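Setting Up the Tea Table, Section 4: The Table, the Box and the Fill

I wrote this section after the third time I found peppermint crammed in with the Assam, so bear with me if I get a little bossy. It covers the small square table and the wooden tea box, from bare tabletop to box ready for guests. If you've done the kettle station already (Section 3), you can leave that running while you work.

Start with the table itself. I like to have nothing of ours on it at all before the box comes over, no cups, no sugar, no spare spoons. The wood is pale and it shows everything, and it's a lot easier to wipe a whole top than to wipe in little islands between things. 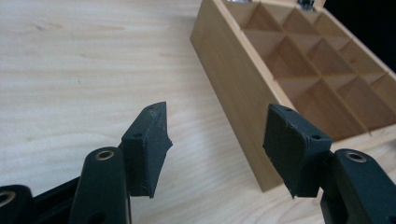

Pakley House Hospitality Team -- Tea and Welcome

4.1 Getting the tabletop ready

1. Wipe the top with a barely damp cloth, going along the grain. Wring the cloth out harder than you think you need to.

2. Dry it right away with a second cloth. Please don't let it air dry, it leaves dull patches that I then spend my evening buffing out.

3. Look across the top from low down, with the light behind it. Crumbs and sugar grains show up beautifully that way (a bit too beautifully, some mornings).

Note: The wavy lines and the little darker streaks and specks are just the wood. I once watched Syahrul Liem go at one of those specks with a scrubby sponge for a good long while. It's still there! If a mark doesn't lift with a damp cloth, leave it alone.

Caution: No spray polish on this table, ever. It gets on the box, then it gets in the box, and tea picks up smells like nothing else in the building.

4.2 Placing and opening the box

1. Carry the box with both hands underneath and the lid closed. Don't pick it up by the lid.

2. Set it down near the middle of the table, with the side that says TEA facing where people will stand. Leave room behind it for the lid.

3. Lift the lid from the front with both hands and bring it all the way up until it stands at the back. Don't push it past that point. There are only 2 hinges, they're small, and they're carrying a wooden frame with a pane of glass in it.

4. Run a dry pastry brush through the compartments, then wipe the dividers with a dry cloth. Thin partitions don't love being leaned on, so go gently -- fingertips, no knuckles.

5. Clean the glass inside and out. Put the cleaner on the cloth, never on the glass, and do it before any tea goes in.

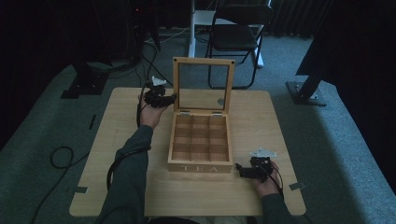 Retno Teoh would like it known that she fills the back row first, so her sleeves don't drag across the tea she has already put in, and that everyone who starts at the front ends up straightening it twice. I've tried it her way and I'm a convert, so the steps below go back to front.

4.3 Filling the compartments

The box has nine compartments, three rows of three. Every tea gets its own, and we keep the same layout each time so the regulars can find theirs half asleep.

1. Back row: the herbals. Peppermint on the left, chamomile in the middle, ginger on the right.

2. Middle row: green, Earl Grey, and decaf. Decaf goes on the right, and please check the wrapper, because the Zetmont decaf and the Zetmont regular are nearly twins.

3. Front row: plain black tea in all three. It goes fastest by a mile.

4. Put 8 bags in each compartment, standing up, labels toward the front. You can squeeze in more, but then people tug one out and three come with it.

5. Close the lid slowly and look through the glass. If a wrapper touches the pane, take a bag out or push the row down a touch. Then open it up again for serving.

Note: Only wrapped bags go in the box. Loose leaf lives in the Bundum tins on the shelf, and the unwrapped bags that Dehua Liang buys (very nice tea, I'm not complaining) stay in their own packet so they don't swap flavors with the neighbors.

4.4 Topping up and putting away

1. Check the front row halfway through the morning. Older bags come forward, new ones go in behind.

2. When we're done, close the lid with a hand on each side and let it down softly. I can hear a dropped lid from the hallway.

3. Leave whatever tea is left in the box if we're open again the next day. Otherwise empty it back into the packets and write what's running low on the pad by the kettle.

4. Give the table one last wipe, same as 4.1, then move on to Section 5 for the cups.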